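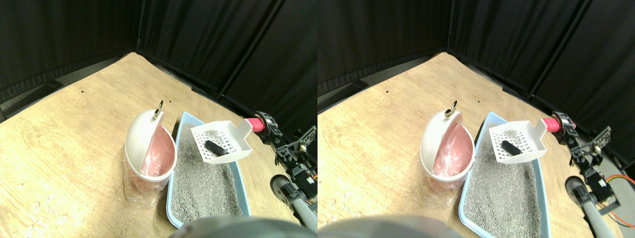
Scooping and Bagging: Notes for Cat Households

The litter setup came up again in August, when the Sundside building office sent round its reminder about what can and can't go down the trash chute. Several members wrote in afterward asking how other people in the building handle the daily scoop. Fereshteh Yazdani collected the replies and Leif Bjarnason typed them up. What follows is the short version.

Where to put the bin

Most people who answered keep the bin right beside the box. A small round one with a lid that tips back works well, and it should be close enough that the scoop travels a few inches and no more. Niloufar Azimi used to keep hers across the bathroom and says she swept the floor twice a day. She moved it next to the box last winter and now sweeps on weekends.

Open the lid before you pick up the scoop. It sounds too obvious to print, but three replies mentioned trying to lift a lid with a full scoop in the other hand.

Liners

Thin colored liners from the dollar store are fine for a small bin. Buy them a size larger than the bin calls for. The extra plastic hangs down over the outside, and you can pull it up and tie it when the bag is ready to go. A liner that only just reaches the rim will slide in under the weight of the first scoop.

Hamidreza Shojaei puts a folded sheet of newspaper in the bottom of the liner. He has two cats and changes the bag every evening. With one cat, every second day is enough for most of us, though in hot weather you will want to do it daily.

The scoop

A slotted plastic scoop does the job. Look at the slots before you buy. Wide slots let clean litter fall through quickly but also drop the small clumps. Narrow slots hold everything and take more shaking. For ordinary gray clumping litter, something in between is best.

Tip the scoop a little and shake it over the box, a few short shakes, then wait a moment for the dust to settle. There will usually be a bit of loose litter left lying on the scoop along with whatever you picked up. Let it go into the bag. Trying to save the last of it is how litter ends up on the floor.

If the handle is slick, wrap it. Grip tape of the kind sold for tennis rackets or bicycle handlebars is easy to find, and a bright color helps you find the scoop when it has fallen behind something. Replace the wrap when it starts to smell. Wash the scoop in hot water with dish soap once a week, and keep it away from anything used for food.

The box

A plain rectangular box with no hood was the favorite by a wide margin. It is easy to see into and easy to lift, and the corners can be reached with a flat-edged scoop. Farhad Bahrami has tried hooded boxes on two different cats and both of them used the bath mat.

Keep the litter a few inches deep. Less than that and the clumps stick to the bottom and have to be scraped off. More is a waste, and the cats kick it out. Empty the whole box and wash it every 4 weeks, or sooner if it smells after scooping. Let it dry completely before you refill it.

What goes where

Litter of any kind must not be flushed. The reminder from the office was clear on this, and it applies to brands that say flushable on the package too. The pipes in the older wing are narrow.

Tie the bag, put it inside a second bag, and carry it down to the gray dumpster by the loading door. Bagged litter should not go down the chute. A bag that splits on the way down leaves litter on every landing hatch below it, and cleaning the chute takes most of a morning.

Shared order

We are putting together another bulk order of clumping litter. Bags are 40 pounds each and will be left in the bike room for pickup. The limit is 2 bags per apartment. If you need help getting yours upstairs, write that next to your name and someone will bring the cart around after 6 p.m. The sign-up sheet is on the board by the mailboxes. Questions about the order go to Fereshteh.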